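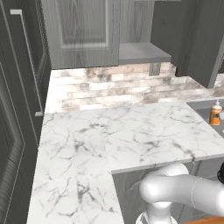

Chapter 5
Showing the Robot What You Mean
By Olga Retamal and Nicanor Sosa

Try to write down how you pick up a bottle of dish soap. Start with where your elbow goes. Then say how far your fingers open, how fast your hand slows down as it gets close, and what you do if the bottle is nearer the wall than you thought. Most of our students fill a page and still haven't touched the bottle! Yet any one of them can reach over and do the whole thing in a second, while talking about something else.

This chapter is about putting that second to use. In Chapter 4 we planned every motion ahead of time, joint by joint. Now we get to do something much more fun: we take hold of the arm, either with our hands or through a controller, and let the robot record what it feels like to be moved well.

The kitchen that opens this chapter is simulated, and you will spend a lot of time in it. A white arm rises in front of a marble counter, and a small bottle with a white cap stands at the back of the sink, over by the tile. For a person, that is an easy reach. For a beginner at the controls it is a wonderful first puzzle, full of choices. Do you swing the arm wide or bring it straight in over the counter? Do you move the base first? How much room do you want under the upper cabinets? Two good drivers will answer differently, and both answers are worth recording.

We will study two ways of giving a demonstration. In hand guiding, also called kinesthetic teaching, you push the arm itself through the task while its motors go slack enough to follow you. You feel its weight and its limits directly, and you learn fast which poses it dislikes. In teleoperation, you stand apart from the arm and steer it with a device of some kind: a joystick, a pair of tracked handles, a smaller copy of the arm. Only the second works in simulation, where there is no metal to grab, so the exercises begin there.

Our own course runs on the Onunora simulator, and the recordings that come with this book were made in it by Bautista Aravena and his lab section. There are 397 of them. Some are smooth and some are gloriously clumsy (Bautista insisted we keep those in), and Section 5.3 asks you to work out what a robot would learn from each kind.

Before you read on, drive the arm yourself for a while. Don't try to finish a task. Wave it over the counter, bring it low, turn the wrist, back away, and watch how long it takes before you stop thinking about the controller and start thinking about the bottle.

5.1 What Counts as a Demonstration?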